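15 February 2023

Clothes again today, at the Gilville apartment. Ye-seo and I had the living room to ourselves, so we set up by the rattan seat and went for the folding and stacking task. Target on the Trultum sheet is 300 good episodes for clothes and we walked in with 70, so yes, a long way to go!

We started slow. Grippers on, map the room, check both sides are tracking, then a few throwaway folds to get our wrists used to it again (mine always forget over the holidays). After that we swapped every so often, one of us on the grippers and the other one messing up the clothes for the next go.

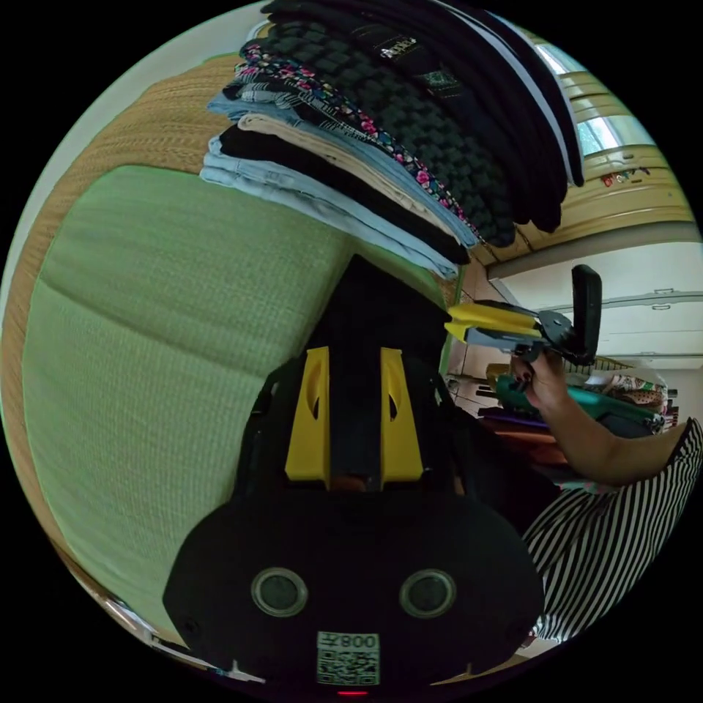
Both grippers up by the clothes stack, green cushion in front.

By lunch we had 27 new ones logged and I marked 25 as keepers. The other two I tossed myself – I dropped a sleeve and then grabbed it with my pinky, and the model does not need to learn that.

Things I want to remember. Knits are much harder than denim, the fingers pinch one loop and the rest slides away. Dark on dark worries me too, I can barely find the edges myself when I play it back. Anca thinks we should mix in more light stuff early on and I'm with her on that.

Ye-seo is sending the files to Merike tonight. Next time: towels, and bring the spare charger.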